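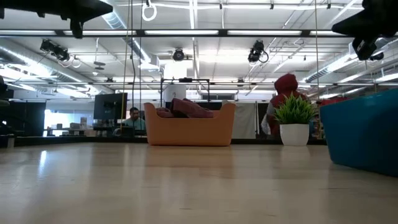 March 31, 2024
Indigo vat, continued from the February pages

Opened the vat before breakfast. The surface was flat blue, with almost no coppery skin, and the flower in the middle had gone. Liquid under the surface is more green than yellow. It smells weak, a little sweet. In February at this stage it was the color of strong tea with some yellow in it, and I could see a thread going down a good way before it disappeared. Today the thread is lost very soon.

I did not stir at first. I wanted to take the pH from the clear part, and after stirring the lime makes every strip look good. Strip from the top: lower than I like. Strip from the middle: the same. So the lime is used up, or it is sitting at the bottom as chalk and does nothing.

The vat is 3000 ml in the tall steel pot. Recipe is the same fructose and lime one as on the inside cover of this book. Indigo is the Drikirico powder, from the second bag. The first bag was finished on the Hornent samples. I should have written on the pot which bag was used, because the two do not behave the same. The second one is lighter in the hand and floats more when I wet it. I have to grind it longer with the marbles, and I am not sure I did this long enough last time.

What I did:
Warmed the pot in the water bath, slowly, until it was hot for the hand but I could still keep the finger in it. Added lime, one flat spoon, mixed before with a little warm water so it does not fall in lumps. Stirred in one direction, then stopped the turn with the spoon at the wall. Waited. Added fructose, one spoon, the same way. Lid on. Left it alone until after lunch, which is hard for me.

Please do not add both together. Somebody did this with the small vat and then we could not know which one had helped. If you add something to the pot, write it on the tape on the lid, with the hour.

The Bachmann thermometer reads higher than the glass one. I put both in the same jug of water and they did not agree, in cold water or in warm. Until we know which is right, write the name of the thermometer next to the temperature. All the February values are Bachmann, so they may be too high, and this would also explain why the vat seemed "too hot" and still reduced very slowly.

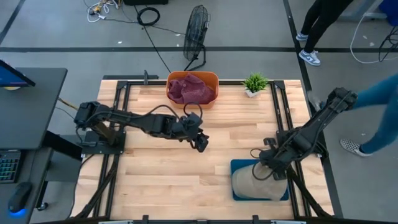 Butcher-block table, folded cloth on the tray.

After lunch the vat was better. There was a thin skin with some copper in it, and when I pulled it to the side with the spoon the liquid below was yellow-green and went blue in the air while I looked. pH strip now in the good region. I made the jar test: took a little out in a glass, held it to the window, waited for the sediment. The top part cleared to amber, with a green edge. This is good enough to dye in, although not so good as the first week.

Cloth for today: cotton, plain weave, 400 g dry weight, scoured on the stove with soda and a few drops of soap. The scour water came out brown like weak coffee, even though the cotton was sold as ready for dyeing. I now scour everything, whatever the label says. Rinsed until the water stayed clear, then kept wet in the covered pail. If it goes into the vat dry, it takes air with it and the blue comes in clouds.

For such a small vat this is too much cloth for one time. I divided it and worked in parts, with rest for the vat between them. I know that a bigger vat is the correct answer. We have been saying so since winter.

Dipping. Each piece got 4 dips, short ones, and was opened in the air after each until no green was left. I kept the cloth below the surface the whole time and moved it with the fingers, slowly, no bubbles. Squeezed it out under the surface, lifted it at the side of the pot. Drops falling back from high up are bad for the vat, they carry air in.

First piece: even, middle blue, a little gray. The second piece was better than the first, which surprised me. I believe the first one was cooler when it went in. For the third I warmed the wet cloth in a bowl of warm water first and the color came quicker. Last piece is clearly paler. The vat was tired by then and I should have stopped, but I wanted to finish before the evening.

On the third piece there is one line where a fold stayed closed. I tried to save it with an extra dip and it only made the line sharper, with dark on both sides. This piece goes to the test pile.
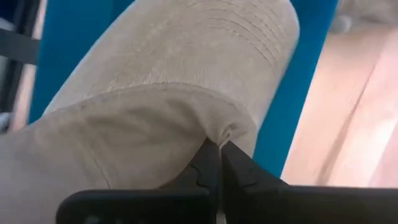 Rinsing. With our tap water the last rinse always leaves a gray feeling on the blue, and I blamed the indigo for a long time. The water here is hard. In Prakham, where I learned this work, we used rain water from the roof and a little vinegar in the second rinse, and the blue opened up very much. So today I made 2 rinses for comparison: one half of the second piece in tap water only, the other half in tap water with vinegar, then both in plain water again. The vinegar half is softer to touch. For the color I will wait until both are dry and have been lying for one night. Wet indigo always looks beautiful and you learn nothing from it.

Rubbing test on a dry cutting from the February cloth: white cotton around the finger, rub with moderate pressure. It leaves a pale blue mark. For a wall hanging I would accept it. For Hornent it is too much, they want to use the fabric for cushion covers and will have light colored sofas under it. I think the blue which comes off is indigo that only sat on the outside, from long dips. More dips and shorter is the usual advice and I agree with it, but I have to show it to them with cuttings from the same bolt, otherwise it is only my opinion.

Light test: the strips in the south window are half covered with card, as before. I looked under the card. No difference I can see for the deep blue. The palest one has maybe lost something, or my eye wants to find it. Leave them there. Do not move the card, and please do not water the plants on that sill from above.

Vat at the end of day: blue-green, tired, skin thin. Added a half spoon of lime, no fructose. Stirred, lid on, blanket around the pot. Written on the tape.

Questions I still have:
Is the sediment at the bottom eating my working depth? The cloth touched it one time and there were small white specks, which came off in the rinse. A rack or a piece of net hung inside would keep the cloth up. The net from the onion bags is too soft, it closes around the hand.
Does the second Drikirico bag have less indigo in it, or do I grind it badly? Make two jars, same weights, one ground short and one ground long. Before this test I do not want to write a complaint to them.
Which thermometer is right? Boil water and try both.

To buy: lime (the tin is nearly empty and the rest has been open to the air), pH strips in the narrow range, vinegar without color, wooden pegs.

The washed pegs are in the drawer under the sink. The ones with blue on them are for blue only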